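Home Manuals Furniture Parts Contact

Barkura Sit-Stand Table — Set-Up Guide
Section 6: Placing, leveling and first use
Revised February 21, 2019

Read this section after the legs and crossbar have been joined to the tabletop (Section 5). If the table arrived from a Jotitz store already assembled, start here.

Before you begin

You will need the flat wrench from the parts bag, a spirit level, a tape measure and a clean dry cloth. Two people are needed to turn the table over and to carry it. Do not lift the table by the crossbar or the cable tray.

CAUTION: Keep the power cord unplugged until step 12. The legs can move as soon as the control box has power, even if the hand switch has not been mounted.

Placing the table

1. Clear the floor where the table will stand. Roll back any rug that would sit under only one foot.

2. With one person at each short end, grip the underside of the tabletop and turn the table onto its feet. Set both feet down together. A table dropped on one foot may bend the leg tube, and this is not covered by the warranty.

3. Carry the table to its place. Do not drag it. The leveling screws will scratch wood floors and can tear vinyl.

4. Leave a gap between the tabletop and the wall so that the cords can hang freely. A window sill, shelf or radiator behind the table needs a wider gap. Check that nothing sticks out above the back edge at any height the table will reach.

5. Press a corner protector onto each corner that faces a walkway. Wipe the corner with the dry cloth first. The protectors hold by friction and do not need glue. If one feels loose, take it off, squeeze the sides together gently and push it on again.

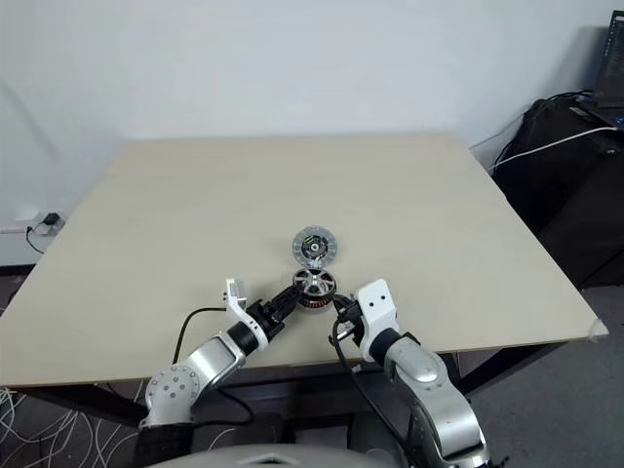
Tabletop against the wall, with a corner protector on the near right corner.

Note: Protectors are sold in white and gray under part number 844. Older Grarum tabletops have a thicker edge and need the wide version.

Leveling

6. Lay the spirit level across the middle of the tabletop, side to side. Find the low end.

7. Have your helper take the weight off the low end. Turn the leveling screw under that foot with the flat wrench. Clockwise raises the foot, counterclockwise lowers it. Make small turns and check the level each time.

8. Turn the spirit level so that it points from front to back and repeat. Each foot has one screw at the front and one at the back.

9. Push down on each corner in turn. If the table rocks, one screw is not touching the floor. Lower it until it does, then go back to step 6.

10. Check the bolts that hold the legs to the tabletop. They often settle when the table is turned over. Tighten them by hand with the wrench until snug. Do not use a power driver — the threaded inserts can pull out of the board.

Note: On carpet, the table will sink a little over the first few weeks. Level it again once it has settled.

Power and first use

11. Push the cord from each leg into the control box until it clicks. Either leg cord may go in either socket. Lay the spare length in the cable tray and fasten it with the straps supplied.

12. Plug the power cord into a grounded wall outlet. Do not use a light-duty extension cord. The display on the hand switch will show two dashes.

13. Hold the down button until the table stops at its lowest point, moves up slightly and stops again. This is the reset. Release the button. The display now shows the height.

14. Hold the up button and watch the whole table as it rises. Look for cords pulling tight, and for anything that touches the wall. Release the button at once if you see either.

15. To store a height, move the table there, press M and then press 1 or 2. The table keeps stored heights when it is unplugged.

CAUTION: Do not let children play with the hand switch. Keep chairs with high arms clear of the table before lowering it.

If something is wrong

The table does not move. Check the plug and both leg cords, then repeat step 13.

One side is higher than the other. Stop using the table. Lower it as far as it will go and do the reset twice. If the sides still do not match, contact Baumgartner, who handle service for all Barkura frames.

The display shows a code beginning with E. Unplug the table, wait a few minutes and plug it in again. Write the code down if it comes back; the service desk will ask for it.

The table stops partway. It may have been overloaded or run too long without a rest. Take off anything heavy and leave it to cool before trying again.

Care of the surface

Wipe with a damp cloth and dry it right away. Mild dish soap may be used on marks. Avoid scouring pads, bleach and furniture polish, which leaves a shiny patch on the matte finish. Put a mat under hot drinks, and under a desk lamp with a metal base — the bases can leave gray rings that are hard to get out. Water left standing along an edge can get into the board and make it swell.

Check the leg bolts every August, or whenever the table has been moved to another room.

Continue to Section 7: Fitting the drawer and cable tray cover

3,722 views 2 comments Share Print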